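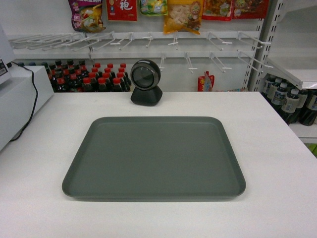
The Tray Rule

Lucero Sánchez had written eight rules for the counter at Marín, and the one she cared about most was the second, which said that the tray must be empty before the machine was allowed to begin. She had printed it larger than the others. Her nephew said it looked like she was shouting, and she said good, let it shout.

The shop was a small one, mostly snacks and cold drinks, and she had run it alone for so many years that when the people from Bosinel came to talk about a robot for the counter she let them go through their whole speech, and offered them coffee, and then asked them what it would do if a child put a hand in the tray. The younger of the two said it would stop. The older one, who had evidently been in more shops, asked her what she would like it to do.

"I would like it to stop," said Lucero, "and then I would like it to wait until somebody tells it to go on. Not decide for itself that the hand is gone."

So that became rule three.

The robot's name, according to the paperwork, was Kirirura, and it took her most of August to stop calling it "young man." It learned the bags on the hooks first, and then the cola, and it was very polite about the red caps, closing on them so slowly that old customers leaned in to watch and forgot what else they had come for. Every morning, before the door was unlocked, Kirirura looked at the counter and Lucero looked at the counter, and both of them had to agree. Tray clear. Scanner facing front. Cable tucked back along the side, where a sleeve wouldn't find it. Then she said "all right, then," which the Bosinel people had been surprised to learn was going to be the start command.

One morning she said it and nothing happened.

She said it again, a little louder, the way you do with a person. Kirirura stayed where it was, arms folded back behind the yellow line, and its little voice said, "Second check not complete."

"The tray is empty," said Lucero. "I can see it from here. There's nothing in it but air."

"Yes," said Kirirura. "The tray is empty. You have not looked at the cable."

She had not. She had come in thinking about her sister's knee and the milk delivery, and had given the counter the kind of glance you give a clock when you don't want to know the time. She put down her bag and came around and looked properly, all the way along the back of the housing and down the curve at the side, and it was fine, it was just where it always was.

"It's fine," she said.

"Thank you," said Kirirura. "It was fine yesterday also."

She thought about that while she warmed her hands on her cup. There were still ten minutes before opening, and she spent two of them finding a pen. Under rule eight, in the white space at the bottom of the page, she wrote a ninth, in her own handwriting, saying that the robot may refuse the shopkeeper and the shopkeeper is not to argue. Then she dated it, 29th January, and taped the page back up beside the register.

"All right, then," she said, and Kirirura unfolded its arms.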